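4.2 Insect motifs in repeated wall patterns

The second group of material in our study is wallpaper with insects. In the interviews, butterflies were the motif which the participants named first when we asked them to remember a patterned wall from childhood. Flowers came after, then stripes. This order was the same in Hurnari and in Alari, although the shops in the two towns sell very different stock and the older houses in Alari are mostly painted, not papered.

We think that the size of the motif is important here. Tu, in her earlier work on printed cloth, noted that people describe a small motif by its colour and a large motif by its name. Our interviews agree with this only in part. When the motif is large and is also drawn with a strong outline, the participants used both, and they often added a word for movement, such as "flying" or "crowded".
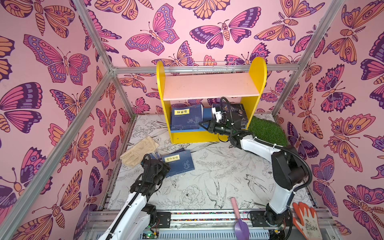
The participants were also asked how long they would accept such a pattern in a room they use every day. The answers differ strongly by room. A dense pattern was accepted in a hall or a child's bedroom, but was refused in a kitchen by almost all participants who cook daily. One woman from Hurnari explained that she "would feel watched while peeling potatoes". We did not expect this remark, but similar words came back in 4 other interviews, and for this reason we added a question on eyes and eye-like marks in the second round (November).
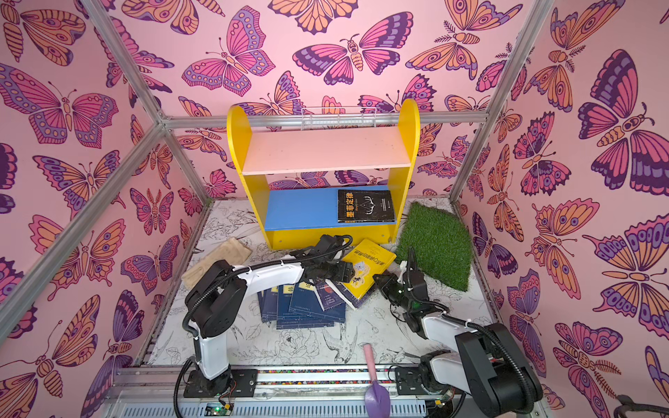
Furniture changes the judgement more than we had assumed. Participants who kept a plain object in front of a busy wall said that it gave them a place to rest the eyes, and several of them had chosen this object on purpose. Strong plain colours were preferred to white or natural wood. A small yellow bookshelf with one pale pink and one bright blue shelf, set against pink butterfly paper, is a good case of this: the pink shelf repeats the ground of the wall, while the yellow and the blue stand apart from it. Hsin-yi Tu calls such pieces "stops", and we keep her word in the rest of the paper.

The question of eye-like marks needs more care. Many moth and butterfly designs have eyespots, and the producers like them — they are easy to print and they help to hide the joins between two strips. In the Zistia pattern books, of which we examined 157 pages, the eyespot is often drawn larger than it would be in nature. The Yip books are more modest in this respect, but their colours are stronger.
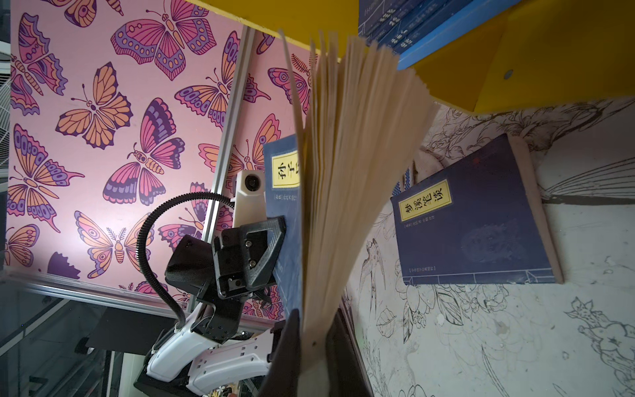

Figure 7. Butterfly and moth wallpaper in pink, orange and purple, with rows of oval eyespots on the wings.

Participants who disliked the eyespots did not always dislike the paper. Some of them said that the marks disappear after a few weeks, when one is used to the wall. Others reported the opposite — they began to notice the marks only after living with them. We could not connect this difference with age or with the size of the home, and the sample is too small to test it against the hours spent in the room. Section 4.3 returns to this point with the answers on leaf patterns, where no eye-like marks are present.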